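I bought the Oletti round tablecloth in August, in the color they call lavender and I would call purple on a cloudy day, and it has been on the table ever since. My old one was a hand-me-down from my aunt with a burn mark I kept hiding under the fruit bowl, so the bar was low!

First thing to know is that it comes folded into a tiny square and the creases are serious. I hung it over the shower rod overnight and that did nothing. A warm iron on the wrong side took them out in one pass, and it has stayed smooth since then, even after 3 washes. No fading that I can see, and the hem hasn't twisted the way my Dulico one did (that one went to the garage and now lives under the paint cans).

I was a bit nervous about the color. On the website it looks almost gray, and my friend Stefaniia Zakharchenko, who has the same one in green, warned me hers came out much brighter than the photo. Mine did too. In a room with good light it's a proper cheerful lavender, and anything red or orange you put down on it really pops. I like that, but if you want a quiet neutral cloth then keep looking.

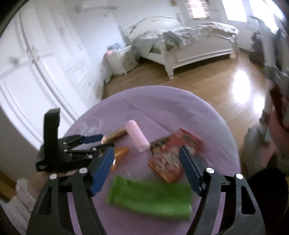 Spills are the other thing everyone asks about. Coffee wiped off fine when I got to it quickly. Beet juice did not, and I had to soak that corner (can a round cloth have a corner? you know what I mean) for 2 hours in cold water with dish soap before it came out. It's not a wipe-clean cloth and the label doesn't claim it is.

My one real complaint is the slipping. On a bare tabletop it slides if you lean on it, and if you have kids who pull themselves up by the edge you'll want a pad underneath. I got a cheap Jasano felt one and trimmed it with kitchen scissors, and now it stays put.

I paid 19 dollars on sale. At full price I'd still think about it, but I'd probably end up buying it again. Four stars from me, and the missing one is for the slipping. I've got my eye on the green for the porch table, if they ever get it back in stock.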